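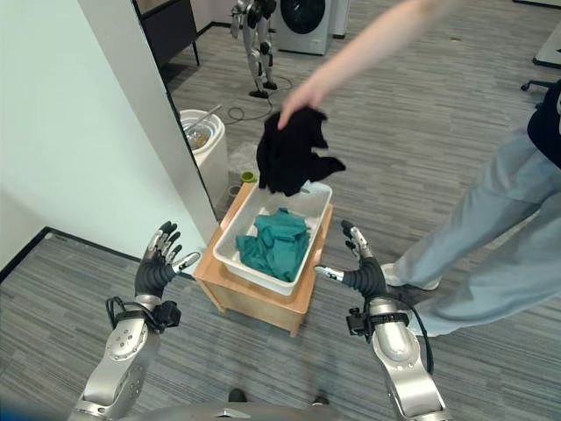

Tradby basket in white with a teal cloth inside, on a low wood cabinet.

Tradby Basket, White
Item 887
Made for Lellarness
In stock at Ukbridge

Overview

The Tradby is a rectangular plastic basket for clothes, towels and household linens. It has a raised rim and slightly slanted sides, and it is open at the top. It can stand on the floor, on a shelf or on top of a low cabinet. Most customers use it for carrying clothes between the dryer and the room where they get folded. It also works as a fixed basket in a bedroom or hallway.

The basket is molded in one piece. There is nothing to put together and no hardware in the package. Remove the paper sleeve and the sticker on the base before use. If the sticker leaves glue behind, a little cooking oil on a paper towel will take it off.

Details

Material: polypropylene
Color: white
Shape: rectangular, with slanted sides
Assembly: none
Lid: sold separately
Liner: sold separately
Packed: nested in sleeves, single units available

Color is mixed into the plastic, so light scratches do not show a different shade underneath. White baskets from different production runs can vary a little. If you need a matching set, order all of them at once and write "same run" in the order notes.

Where to put it

Any flat surface that supports the whole base will do. Measure the top of the cabinet or shelf before ordering and leave a margin on every side. Check the height as well. You should be able to reach the bottom of the basket without standing on your toes, and on a high dresser that can be a problem for shorter members of the household.

On bare wood, wipe the base before setting the basket down. Grit stuck to the plastic will scratch a finish when the basket is pulled across it. Lift it to move it. Customers with oiled or waxed furniture often put a thin felt mat underneath. We sell one under the Gbeho name, cut to the Tradby base, but any mat with a flat edge is fine.

On carpet the basket sits steady once there are a few things in it. Empty, it may rock on a deep pile.

Loading

Put heavy items in first. Jeans and bath towels go at the bottom, shirts and small items on top. Do not pile clothes so high that they hang over the rim on one side only, particularly when the basket is up on furniture. Long sleeves and pant legs should be tucked in before you carry it.

Do not use the basket for bricks, tools, bottled water or firewood. It is not a step or a seat.
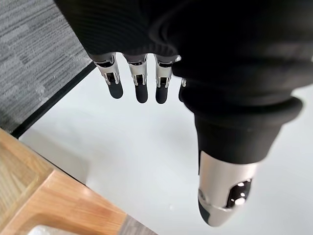

Knitwear needs a little more care than the rest of the load. Fold heavy sweaters loosely and lay them flat across the top, where nothing will press on them. Ribbed knits can take a crease if they spend the night under a stack of towels. Take them out first and reshape them on a flat surface.

Dark items that still release dye should not be left damp in a white basket. The plastic itself wipes clean in most cases, but new black and navy garments can leave a faint gray shadow in the corners if they sit for a day or two. Wash new darks once before they go in with the regular laundry. If a mark has already formed, make a paste of baking soda and water, leave it on for an hour and rinse.

Wool, fleece and dark knits also shed. Lint clings to plastic in dry winter air. A damp cloth picks it up better than a dry one.

Cleaning

Wash by hand in warm water with dish soap. Rinse and dry upside down. A soft brush is useful under the rim, where dust collects. Do not use scouring pads, acetone or paint thinner. Diluted household bleach is safe for the white version. Do not put the basket in a dishwasher.

Keep it away from radiators, stovetops and the back of the dryer. Polypropylene softens with heat, and a side that has warped will not go back to its old shape.

Outdoor use is fine for an afternoon by the clothesline. Stored outside all year, the plastic will turn brittle. The guarantee does not cover sun damage.

Accessories

Tradby lid, white. Lifts off, no hinge. Baskets should not be stacked on top of the lid when they are full.

Tradby liner, unbleached cotton. Ties at the corners, machine washable. Expect slight shrinkage after the first wash. The liner is cut with this in mind, so it will look too big when new.

Gbeho felt mat, gray. Trim with scissors if needed.

Lids made for the older Tradby basket do not fit item 887. The rim was changed in September. If you are replacing a lid and do not know which basket you have, look for the item number molded into the base.

Delivery and larger orders

Single baskets ship from Ukbridge in a carton. Two or more are nested, with paper between them. They can stick together after a long trip in a warm truck. Stand the stack upright, let it cool indoors and twist gently to separate.

A pallet holds 200 baskets without lids or 68 with lids fitted. Hotels, laundries and schools ordering 300 or more can ask for the item number to be left off the outer sleeve. Write to Ayantu Chala at the trade desk with the delivery address and the type of unloading available. Tail-lift delivery has to be booked in advance.

Returns

Unused baskets can be returned with the sleeve. Used baskets can be returned only if there is a fault, such as a split rim or a base that does not sit flat. Send a photo of the fault and one of the item number before mailing anything back. Liners cannot be returned once washed.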